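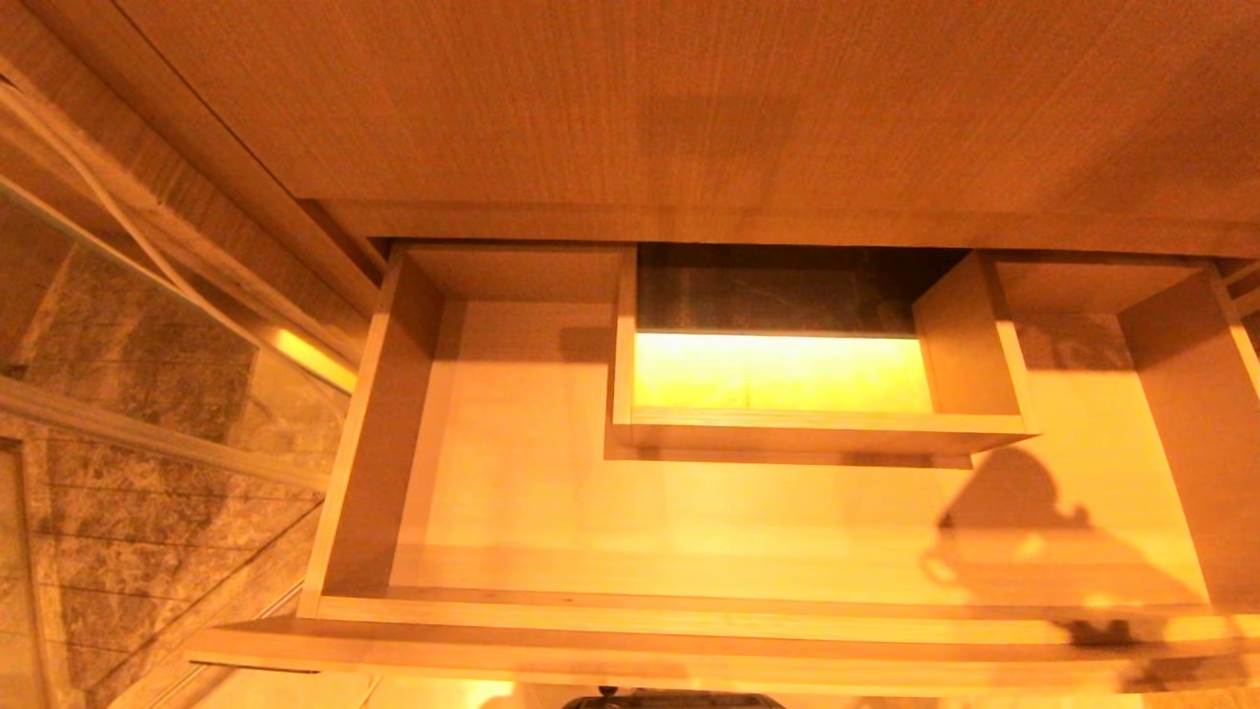

# Chapter 7. Planning the Budget for a Service Robot

When a small hotel buys its first robot, the owner usually looks at one number, the price of the machine. In this chapter we study the other numbers. The Stadeo guesthouse has 30 rooms, and it compared two offers, from Skorura and from Prostus. The cheaper offer did not include training, spare parts or repair visits.

After reading, you should be able to prepare a cost plan for the first 59 weeks of use.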